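Ticket 657 — Staff roster not showing overnight shifts at Castellanos House
Status: Resolved
Opened by: Hermenegildo Galindo, house manager
Assigned to: Wilson Arango, Zernard support

Hermenegildo, 8:10 am
Good morning, and thanks in advance for your patience with me! Our overnight support workers have vanished from the roster at Castellanos. The day shifts are all there, but anything starting after 10 pm is blank, and I have five people asking me whether they're working tonight.
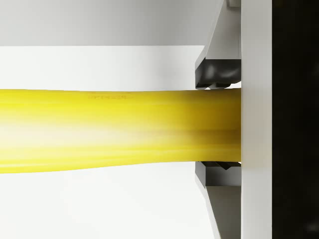
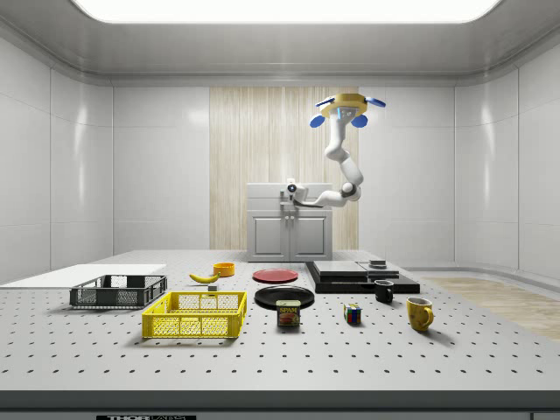
I've tried logging out and back in, and I've tried the other computer in the office — same thing on both. Stindano House looks perfectly normal, so I don't think it's our internet (though I did restart the modem, just to be neighbourly).

Wilson, 9:25 am
Hi Hermenegildo, lovely to hear from you, and sorry about the rotten start to your day. The shifts are safe, I can see all of them from my end. Could you tell me whether anyone changed the house settings when you added the new sleepover rate in January?

Hermenegildo, 9:50 am
That would have been me, I'm afraid. I made a new category called Brerulora Nights, after the program, and moved everybody into it.

Wilson, 10:40 am
That explains it, thank you. The new category was never ticked as visible for Castellanos, so the roster hid everything inside it. I've ticked it for you and republished 70 shifts. Would you mind refreshing the page and checking tonight and tomorrow?

Hermenegildo, 11:05 am
They're back, every one of them! I've rung the night crew and they're all sorted. You've been very kind about it, and I'll ask before I go making categories again.

Wilson, 11:15 am
Any time at all. Closing this one now, but just reply here if anything else goes missing.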